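Home Projects Data Notes Contact

Jinside Belts and Bags – README for the product text collection

Last changed: Dec 28, 2024
4 shares 2 comments

What is in this collection

Jinside is a collection of product texts for belts, handbags and small leather goods. The texts come from the online catalogues of three shops, Drumthorpe, Buchanan and Flultley, who gave me their permission to copy the descriptions and to publish them again in a tidy form. Each record holds the title of the product, the description as the shop wrote it, the material, the colour, the size and the type of closing. Prices are not included. The shops asked for this, and they change too often anyway to be of use.

I made the collection for my own work on search in small shops. A customer who types "brown belt with big buckle" often gets no result, although the shop has several such belts. The words of the customer and the words of the catalogue are simply different. With Jinside it is possible to study how different they are.

Files

belts.csv – all belts, for men, women and children
bags.csv – handbags, shoulder bags, rucksacks and evening bags
small.csv – purses, card holders, key cases and gloves
colours.csv – the list of colour words, with the simple colour I gave to each
changes.txt – what was changed in each version

All files are saved as UTF-8 with a comma between the fields. If you open them in a spreadsheet, please tell the program to treat the size column as text. Otherwise some sizes of children's belts are changed into dates, and this cannot be repaired after you save the file.

Fields

id: A short code. The first letter shows the shop (D, B or F). The codes are not the article numbers of the shops.

title: The name of the product as it was shown on the page. I kept capital letters and spelling mistakes.

text: The full description. Line breaks were replaced by a space.

material: One of 6 values: leather, suede, imitation leather, canvas, metal, other. If the shop wrote only "leather look", I have put imitation leather. If the outside and the lining are different, the value is for the outside.

colour_shop: The colour word of the shop, for example cognac, taupe or bordeaux.

colour_simple: The everyday word for the same colour. Here cognac becomes brown and bordeaux becomes red. Taupe was difficult. It is grey in one shop and brown in another, and I followed the shop each time.

size: For belts, the length in centimetres, measured from the end of the buckle to the middle hole. For bags, the width at the bottom. For gloves, the number printed by the shop.

closing: Buckle, zip, magnet, press stud, string or none. A belt with an elastic band and a hook is under buckle, although this is not quite correct.

How the belt sizes were made equal

This part took the longest time. Drumthorpe measures a belt to the middle hole, as most shops do. Buchanan gives the whole length of the leather, without the buckle. Flultley gives the trouser size and leaves the rest to the customer. A belt of size 100 can therefore be three quite different belts.

For Buchanan, I asked the shop for the distance between the tip and the middle hole, and I took it away from the length. They have the same pattern of 5 holes on nearly all models, so the result should be good. A few models have holes along the whole belt. For these the size field is empty and the original size can be read in the description.

For Flultley, I used the table which the shop sends together with its parcels. This table was renewed in July, and the older products still follow the previous one. I could not always find out which table is the right one for a product. Please be careful with Flultley sizes if you want to compare them with the others.

Cleaning

I removed the sentences about delivery and returns, because they were repeated under every product. I also removed telephone numbers and the opening hours. Some texts appeared twice with only the colour changed. These I kept, as they are separate products for the customer, but you may want to remove them if you train a model on the text.

Spelling mistakes were not corrected. "Buckel", "leahter" and "hand bag" all appear in the files. If you correct them, please keep a copy of the original column.

Known problems

– Some bags of Drumthorpe are described by their height and not by their width. I corrected those which I noticed.
– The word "vintage" is used both for old products and for new products which look old. There is no field to tell them apart.
– Evening bags are few, and most are black or silver. Results about their colours will not be very strong.
– In small.csv, some gloves have the material of the lining in the material field. This will be corrected in the next version.
– The texts of Flultley were partly translated from another language, and the order of words is sometimes strange.

What it should not be used for

Please do not use the collection to judge the quality of the goods or of the shops. A long description does not mean a better bag. It is also not suitable for questions about price or fashion over time, as the records carry no date.

Licence and use

You may use the files for study, teaching and your own tools, also in a company. If you publish something, please write the name Jinside and the version number. The names of the shops may be mentioned, but please do not use them in advertising. The full licence is in the same folder as the data.

Questions and corrections

If you find a mistake, send me the id of the record and the field which is wrong. A short message is enough. I collect the corrections and put them into the files 3 times a year, so it can take a while until you see your correction there. For the sizes of belts, it helps me very much if you have the belt in your hands and can measure it with a soft tape – flat on a table, from the end of the buckle to the middle hole.

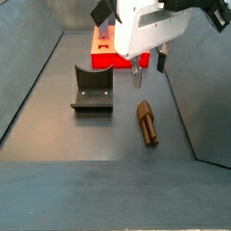
Please write also whether the belt is new or was already worn, as leather becomes longer with use and the difference can be a whole size. Measurements of worn belts are welcome too. I keep them in a separate list and they do not replace the size given by the shop.

Related
Colour words in the Buchanan catalogue
Glove sizes: inches, letters and numbers
How to read a care label for suede
Jinside changes and older versions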